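Subject: Re: [workroom] Gloves for the bench, and the blue boxes
From: Dehua Dai
To: workroom list

Picture first, answers after.

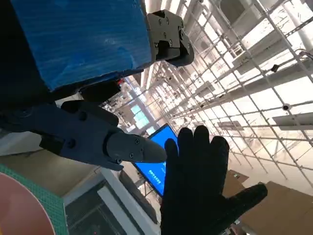
Shalini Upadhyay wrote:
> Before April I need to put in one order for gloves and one for boxes,
> and I would like to do both on the same day. Three questions.
> Do people want to stay with the dark knit gloves or go back to the
> coated ones? Are the ridged blue boxes holding up, or should I price
> something heavier? And does anyone object to moving the monitor off
> the packing bench? Musyoka says he keeps bumping it with his elbow
> when he turns around with a load.
> Please answer on the list so I don't have to chase anyone.

Gloves: stay with the knit. I can type in them, badly, and I can peel the backing off a label without taking them off, which I could never do with the coated pair. They do pick up lint and tape glue. I wash mine in cold water and let them dry overnight on the rail, and they last well enough. The coated ones grip better on smooth lids, so I'd keep a few pairs in the drawer for that and not order more. Sizes are the real problem. The last bag was all large. Adel and I are fine with that but Taha has a finger's width of empty fabric at each tip, and he catches it in the box flaps. Please get at least half of them in medium.

Boxes: the blue ones scuff on the sides but I wouldn't throw one out for a scuff. What goes first is the top rim, at the corners, where people lift with one hand. If you find a rim that has started to split, put it on the lower shelf with tape across it and I'll go through them. The heavier box from Vatutix is 90 cents more apiece and I don't think we need it for what we pack. It also doesn't nest with the ones we have, so we'd end up with two stacks and the aisle is narrow already. If the price from Pustia hasn't changed I'd stay with them.

One more thing on boxes. The old labels should come off before a box goes back on the stack. I had one last month with three labels on it, and box 821 went out to Ghoneim with the packing slip for 81 inside. They were nice about it but it cost us a return trip. A plastic scraper works if you warm the label with your hand first. Don't use a blade – it goes straight into the ridges and then the next label won't stick.

Monitor: I'd rather it stayed near the bench. I check the list on it while I pack and I don't want to walk across the room for every line. Could it go on an arm at the back edge? Zillel had a plain clamp arm in the catalog, no springs, and that would be enough. Turning it toward the windows is no good in the afternoon, you can't read anything on it. If the arm is too much money then push the monitor back and give Musyoka the right side of the bench, where he has room to turn.

I'm in until 4:00 most days if you want to measure the bench edge. The clamp needs a flat lip underneath and I haven't checked whether we have one.

Dehua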